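## 7. Gripper does not close fully (fault 57)

Fault 57 is raised when the two fingers of an Orel gripper stop short of the closed position on two consecutive attempts. The controller holds the fingers where they stand and refuses further commands until the fault is cleared.

**Caution:** Keep hands clear of the fingers while the unit is live. A finger that has stalled may close without warning.

1. Press Stop on the Kubiak controller.
2. Switch off the supply and wait five seconds.
3. Check both fingers for grit, thread or hair at the pivot.

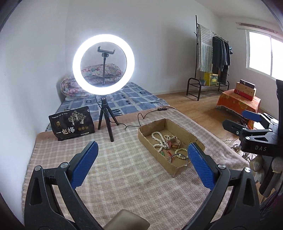

Loose pivots account for most cases of fault 57 returned to the Borkau workshop. Each finger must swing freely but without side play. Test the silver screw at the joint of each finger with the key supplied, and tighten it only until the play is gone – overtightening will bring the fault back. The grooves of the blue pads should be wiped with a dry cloth at the same time.

4. Restore the supply and hold Reset for two seconds.
5. Run one open and close cycle with nothing between the pads.

**Note:** If the fault returns, take the gripper out of use and send it to Kosik with the fault log. Do not dismantle the drive.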